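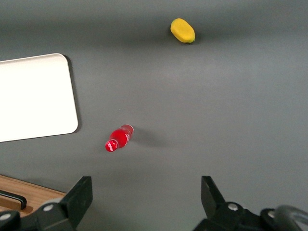
A Review of the Harkent Tabletop Kit

This review concerns the Harkent tabletop kit, a two-arm manipulation set sold by Plivlow for teaching rooms and small workshops. The kit has been in use here since June. Several readers wrote after the earlier post on hire arrangements to ask whether outright purchase was worth the money, and the notes below are intended to answer them as far as one household workshop can.

The views given are those of the author alone. The kit was bought at the listed price, and neither Plivlow nor its dealer has seen this text before publication.

What is supplied

The order consists of 2 arms with their grippers, the mounting hardware, a gripper camera for each arm, a fixed camera on a bracket, and the Quintero control software on a one-year licence. The table is not included. The manual runs to 216 pages and is well indexed, although the chapter on cable routing refers throughout to an older connector and should be read with the correction sheet beside it.

Harkent also offers an object pack of household goods. It was declined. Ordinary items from the kitchen and the desk serve the purpose perfectly well, and one learns more from things that were not chosen to be easy.

Installation

Installation took one long afternoon. The arms must be fixed along the same edge of the table, and the instructions are strict about the distance between them. The first attempt was out by the width of a thumb, and the software refused to proceed until it was corrected. This was irritating at the time, but the check is a sound one and should stay.

Cables require some thought. They leave the bases at the rear, and if they are allowed to lie where they fall they will find their way on to the working surface sooner or later. Clips are sold separately. At this price they ought to be in the box.

The work itself

The standard exercise in the Quintero software is called Clear and Place. Objects are set out on the table beside a tray and a small set of drawers, and the operator guides the arms to pick up each object and put it where it belongs. The guided movements are recorded and may then be replayed, edited, or used to train a routine that runs without guidance.

A small bottle lying on its side is a harder object than newcomers expect. It is short, its surface is curved, and a grasp that begins slightly off the middle tends to turn it. The gripper view is of great help in this. From the fixed camera the approach can look correct when the fingers are still well to one side, and the habit of checking both views before closing should be taught from the first lesson. Glare is a weakness of the gripper camera: under the strip lamp a white tray loses nearly all its surface detail, and moving the lamp gave better results than any setting in the software.

Box-shaped goods are far easier. A snack box may be held upright between parallel fingers and carried with little fuss, provided that the grip is set to its lighter value. The default setting crushed the corner of a carton in the first week. 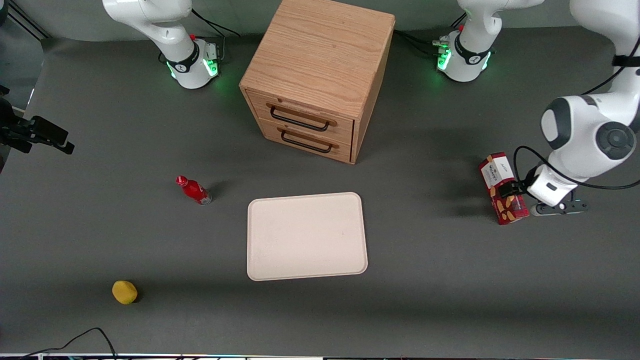
Results over one month

A log was kept of every attempted pick. The total reached 2,347, which includes a good many poor attempts by visitors. In the last session, a run of 100 guided picks was made with mixed objects, and the outcome was satisfactory except where round items had been placed close to the rim of the tray. Drawers were left out of that run. Pulling a bar handle is possible, but the arm must come in level, and the written guidance on this point is thin.

Support and running costs

Two enquiries were sent to Plivlow. The first, regarding the connector, was answered the next morning with the correction sheet attached. The second, regarding licence renewal, was passed to the dealer, Kusalano, and took a good deal longer. Prospective buyers should ask for the renewal price in writing before they order, as it is not shown on the product page.

Finger pads are the only part that has needed replacement. They are changed with a small screwdriver, and a spare set is supplied.

Recommendation

The kit is recommended for schools and training workshops that have a permanent table to give to it. It is not recommended for anyone who must put the equipment away each evening, as the arms have to be aligned again whenever they are moved. Those who want only one arm should wait. Plivlow lists a single-arm version as forthcoming, and a further post will be published here once it can be obtained.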